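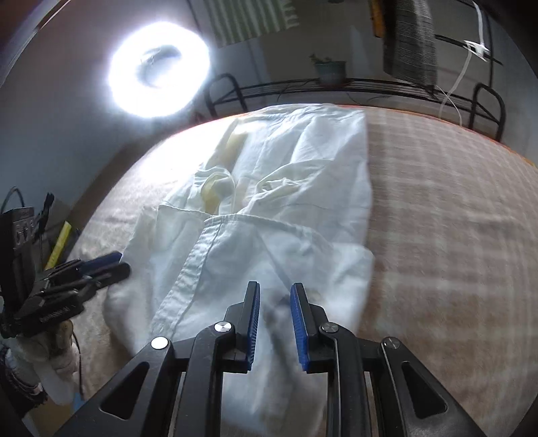 Tredby Plaid Blanket, beige and brown
Made by Hutsuliak

Item no. 64-TR
In stock at the Jutia shop and by mail order

Overview
Sizes and weight
Care
Shipping and returns
Questions from customers

The Tredby is a bed blanket in a beige and brown plaid, with pale stripes crossing over a brownish ground. It is made to be used as a top cover during the day and as a second layer at night. Many customers also leave it on the bed when they sort and fold washing, and the weave is firm enough for that. White shirts and other light things show up well against it, so a small item is easy to find again.

The pattern is woven in, so it will not crack or peel the way a print can. The two faces of the cloth are the same except that the stripes look slightly softer on the back. Either side can be used as the top.

Colors vary a little from one dye lot to the next. If you are buying two blankets for the same room, order them together and write "same lot" in the notes box. We can usually match them. Under strong light the beige looks lighter than it does by a lamp in the evening, and some customers have ordered a second swatch for this reason. Swatches are free and go out by regular letter mail.

Sizes and weight

Twin, 64 x 88 inches
Full/Queen, 88 x 90 inches
King, 104 x 90 inches

The Full/Queen weighs around 4 pounds. The edges are hemmed on all four sides with a double row of stitching. There is no fringe. An earlier version had a fringe on the short sides and we still get asked for it, but Hutsuliak stopped making it and we have none left.

Material: 100% cotton. No filling and no backing.

For a bed with a deep mattress, measure from the floor on one side, over the top, and down to the floor on the other side. Take off however much you want to leave uncovered. The King will not reach the floor on most beds.

Care

Machine wash warm with similar colors. Wash it alone the first time, as the brown may give off some color. After that it can go in with other dark things, but keep it away from white shirts and sheets in the wash. Dry freshly washed clothes fully before leaving them on a new blanket that has not had its first wash.

Tumble dry low or hang over two lines. Expect it to shrink slightly in the first wash. The sizes listed are before washing.

Iron on the cotton setting if you want it flat. Most people skip this. Creases from the package drop out after a few days on the bed.

Do not bleach. Do not dry clean.

Loose threads at the hem can be cut close with scissors. Do not pull them. If a stitch has come undone within 14 days of delivery, write to us and we will replace the blanket.

Goes with

Wimar flat sheet, white or sand
Wimar pillowcase, sold in sets of 2
Jutia storage bag, large (holds one King or two Twins)

Shipping and returns

Orders leave the shop within two working days. The blanket ships folded in a paper sleeve inside a carton. Returns are accepted within 14 days if it has not been washed and the sleeve is included. You pay return postage unless the item is faulty. Refunds go back to the card you used. For store credit, say so on the return slip.

Blankets bought in the shop can be exchanged for another size at the counter with the receipt.

Questions from customers

Is it scratchy?
It is a little stiff when new. It softens after the second or third wash.

Will it do as the only blanket in winter?
In a heated bedroom, for some people. In a cold room you will want a comforter under it.

Can I get the plaid by the yard?
No. Hutsuliak only supplies it as finished blankets.

Does pet hair stick to it?
Less than to fleece. A lint roller takes off most of it, and a short tumble on no heat before washing helps with the rest.

Can you make a custom size?
We can cut down and re-hem a King for a fee. Write to Vira Stetsiuk at the Jutia shop with the finished length and width you need, in inches. Altered blankets cannot be returned.

Page last updated July 27, 2019. The Full/Queen measurements were corrected in this update.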